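4.2 Bending, reaching and the order of things on the trolley

In the former section we described the rounds themselves: how many rooms one person cleans in a shift, and in what order the corridors are taken. Now we turn to the trolley, which in most of the earlier literature is treated only as a weight to be pushed. Our observations in Clundden and Vultport suggest that the trolley is also a kind of small workplace, and that the way it is divided has an influence on how the cleaner stands, turns and walks during the morning.

The study covered nine guest houses, five in Clundden and four in Vultport. All of them are family businesses except the two which belong to the Yensuk group. We sent out 400 questionnaires to housekeeping staff in both towns, including persons who work only in the summer months, and 98 came back filled in completely. This is a low return. We explain it mostly by the season, as the forms were distributed in April when many houses were preparing to open and the staff was not yet complete. The answers should therefore be read together with the field notes and not alone.

The question about back pain received the longest answers. We had expected that people would complain first of all about making beds and about the lifting of mattresses, and these were indeed named often. However, a considerable part of the answers spoke about small and light objects: soap, cloths, bin liners, sachets of sugar. One cleaner in Vultport wrote that the heavy things "are heavy only two times in the room, but for the small things I go down all day". Several others used similar words. Leaning forward over a low surface is a short movement and most people do not notice it when it is done once (Figure 3).
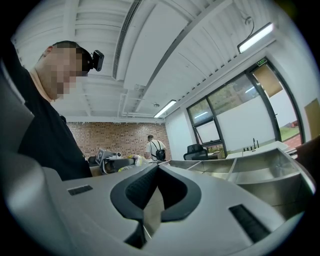
Figure 3. Leaning forward from a standing position, seen from a low angle.

In the field notes we separated two kinds of leaning. The first kind is needed by the task itself, for instance wiping the far side of a bath. The second kind we call searching. The person leans over the trolley, moves some objects aside, takes one of them, and often puts another one back in a different place. Searching does not clean anything, and in the interviews it was usually described as a personal fault ("I am disorderly") and not as a property of the trolley. We do not agree with this view. In the two Yensuk houses the same cleaners used two types of trolley on different floors, and the searching was clearly more frequent with the type which had one deep basket and no division inside.

It was also noticed that the cleaners had their own remedies. On the older trolleys in Clundden they placed ice cream tubs, shoe boxes and in one case a cutlery drawer from a closed kitchen. These additions were not always welcomed by the owners, who feared that they would give a poor impression to the guests in the corridor. In one house the tubs were taken away before Saturday, the day of arrivals, and were returned afterwards. The staff of this house told us that Saturday was the most tiring day, and they named as the cause only the number of rooms.

4.3 Large and small compartments

A tray with fixed compartments would seem to be the simple solution. The answers show that it is only partly so. Where a large and several small compartments exist together, people prefer the large one, and the small ones remain without use for long periods. The arrangement shown in the photograph at this place, with a bag and a cloth together in the large compartment and the four smaller ones empty, is familiar to us from many mornings in the corridors.
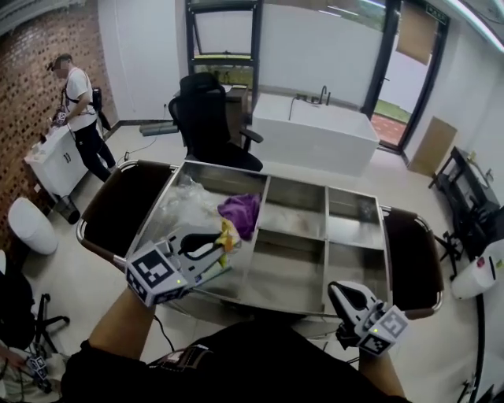 Page last changed: Saturday, 16:40

Three explanations for this preference were given to us. According to the first, the large compartment accepts everything, so it is not necessary to decide. A cleaner who comes out of a room with both hands full wants to put the things down immediately, and a decision between four small places is at this moment an additional task. According to the second, the small compartments are seldom of the proper size. Bottles stand in them badly, and folded cloths must be folded again. The third explanation concerns the cleaning of the trolley itself. Corners collect dust and spilled liquid, and a compartment which was never used does not have to be wiped in the evening.

The first explanation seems to us the most important. It agrees with the observation that the small compartments were better used at the beginning of the shift, when the trolley was loaded in the linen room without hurry, than before noon. It also agrees with the practice of one experienced housekeeper in Vultport, who keeps one place on her trolley intentionally free and calls it "the table". Everything which comes out of a room lands first on the table and is sorted only when she moves to the next door. Her searching was the least frequent among all the persons whom we accompanied. We cannot say if this is the effect of the table or of her long experience.

The Drotik trolley, which was in use in one house during our visits, permits the dividers to be moved by hand. The owner was satisfied with it. The cleaners had moved the dividers in the first week and afterwards left them as they were, and a person who joined the team later did not know that they could be moved. For this reason we would recommend that the arrangement of the trolley be discussed with every new member of the staff and not only at the time of purchase.

4.4 Limits of the observations

The walking distances given in the annex were measured by steps. For a typical floor the path between the linen room and the most distant door, in both directions and with all returns for forgotten things, was roughly 400 metres per morning, but the houses differ much in their plan. In two of them there is no lift, and the trolley stays on one floor while the cleaner carries a bucket to the others. These floors were left out of the comparison.

All the notes on posture were taken by one observer, Shivam Pandey, so that the same movement would be always recorded under the same name. The disadvantage is that we have no second opinion on the cases which were doubtful, and between task and searching there were many such cases. When a cleaner leaned over the trolley and spoke at the same time with a guest, the movement was not recorded at all.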